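Viltenton Historical Society to Return 1909 Drinking Fountain to Courthouse Square

VILTENTON, 20 Feb 2025 - The Viltenton Historical Society will return the town's cast-iron drinking fountain to Courthouse Square in August, after many years in storage at the county road shed.

The fountain was given to the town in 1909 by the Kokkinos family, who ran a dry goods store on the north side of the square. It served both people and horses, with a low trough on the street side. It was taken out when the street was widened, and the trough was later used as a planter at the Plustham depot.

The society bought the trough back last fall for $900. The basin and column were already in its collection, listed under catalog number 3014.
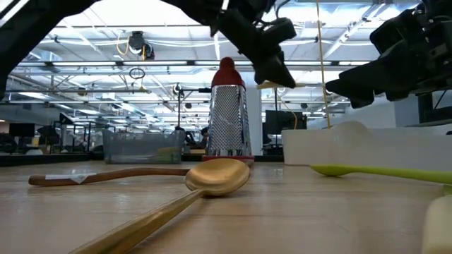
Ilham Goh

Research for the project drew on 71 newspaper clippings and a set of letters between the Kokkinos family and the town clerk. The letters show that the first site chosen was in front of the livery stable on Umis Street. The clerk objected to the slope, and the fountain went to the southeast corner of the square instead.

It will go back to that corner, set six feet farther from the curb than before. The town will pour a new concrete base in the spring. The original bronze plate is missing, and a new one will carry the same wording as printed in the newspaper at the time of the dedication.

The fountain will not be connected to the water line.

A booklet on the history of the square, with copies of the clippings and letters, will be sold at the museum desk. The first printing is 212 copies.

Anyone with photographs of the fountain in its original place, or with information about the bronze plate, is asked to bring them to the museum. Photographs will be scanned and returned the same day.

Contact: Viltenton Historical Society, Museum Desk, Courthouse Square, Viltenton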